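Cómo elegir un inodoro sin arrepentirse a los tres meses

Uno dedica semanas a escoger un sofá y once minutos a escoger el inodoro. Luego el sofá se usa los domingos y el otro, en fin, todos los días. Esta guía es para quien va a cambiar el suyo y prefiere no aprender por el método habitual, que consiste en comprarlo, subirlo por la escalera y descubrir que no encaja.

Antes de salir de casa

Mida la distancia entre la pared terminada y el centro del desagüe. Terminada quiere decir con azulejo, no la pared que había cuando vino el albañil. Si el desagüe sale por la pared, mida la altura del centro del tubo respecto al suelo. Apunte también de qué lado llega el agua y cuánto sitio queda hasta el mueble, la puerta y el radiador, si lo hay. Mi puerta abría hacia dentro y se quedaba a 26 milímetros de la taza nueva. Se puede vivir así, pero hay que entrar de perfil.

Haga una foto del desagüe, otra de la llave de paso y llévelas en el teléfono. El vendedor las pedirá justo cuando usted haya dicho «el normal, el de toda la vida». No existe el de toda la vida.

En la tienda

Siéntese. Vestido, con la tapa bajada y con la dignidad que le quede. Los catálogos dan la altura de la loza, a la que hay que sumar el asiento, y unos pocos centímetros separan a quien apoya los pies de quien los deja colgando. Si en casa hay alguien muy alto o con las rodillas delicadas, que venga también.
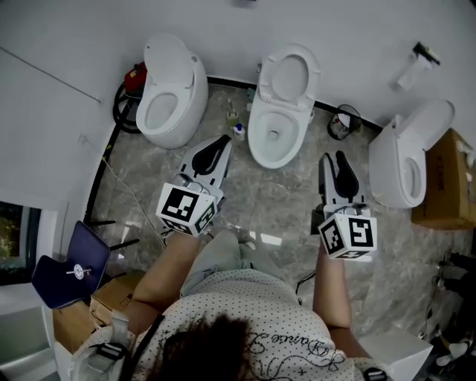
Baldur Østergaard comenta: «Añadiría que hay que preguntar por los recambios antes que por el precio. Compré un modelo precioso, se rompió la bisagra de la tapa y el fabricante ya no la hacía. Llevo desde julio con una tapa universal que no le queda bien a nada».

Tiene razón, y lo incorporo: pregunte si el mecanismo de descarga y la tapa se venden sueltos, y por cuánto. En mi caso la diferencia entre la tapa original del Noler y la genérica daba para una cena. Pagué la original, porque la genérica se deslizaba hacia la izquierda con gran entusiasmo.

Después mire por detrás. Los modelos con los laterales cerrados se limpian de una pasada, pero obligan a trabajar a ciegas para apretar las fijaciones. Los de laterales abiertos son cómodos de instalar y tienen recovecos que solo se conocen de rodillas. Elija qué disgusto prefiere.

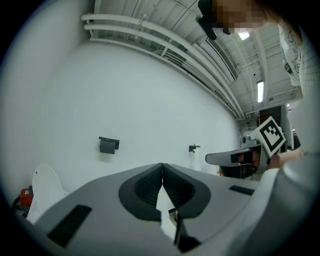 Pared blanca y tubos en el techo.

El presupuesto

Pida el precio desglosado: taza, cisterna, tapa, juego de fijación, manguito, transporte y retirada del viejo. El Suvov que me gustaba costaba 130 euros en el cartel, que era el precio de la taza sola. La cisterna, por lo visto, era una opción, como el techo solar. En el otro extremo había un Visier suspendido que, con bastidor y obra, se iba a casi 2.000 euros. Es muy bonito y flota. Por ese dinero yo también flotaría.

Si le tienta el suspendido, averigüe antes de qué está hecha la pared. El bastidor necesita donde agarrarse – y un tabique fino puede exigir refuerzo, que nunca figura en la primera cifra.

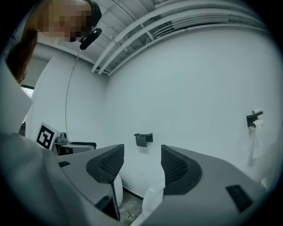 El día de la instalación, cierre la llave de paso, vacíe la cisterna y saque con una esponja el agua que quede en la taza vieja. Tape el desagüe con un trapo grande mientras trabaja; uno pequeño se cae dentro, y ahí empieza otra guía. Presente la taza nueva sin fijarla, compruebe con el nivel que asienta, marque los taladros a lápiz y retírela para taladrar.

Apriete los tornillos alternando un lado y otro, poco a poco. La loza no avisa: aguanta, aguanta y se parte. Luego abra el agua, descargue varias veces y pase papel seco por cada junta. Deje el sellado del contorno para el final, cuando todo el papel haya salido seco, y respete el tiempo de curado que indique el cartucho, aunque la familia proteste.

Guarde la factura y la hoja del despiece dentro de una bolsa, con las llaves que sobren. Yo las tengo pegadas con cinta en el armario del lavabo, detrás del champú.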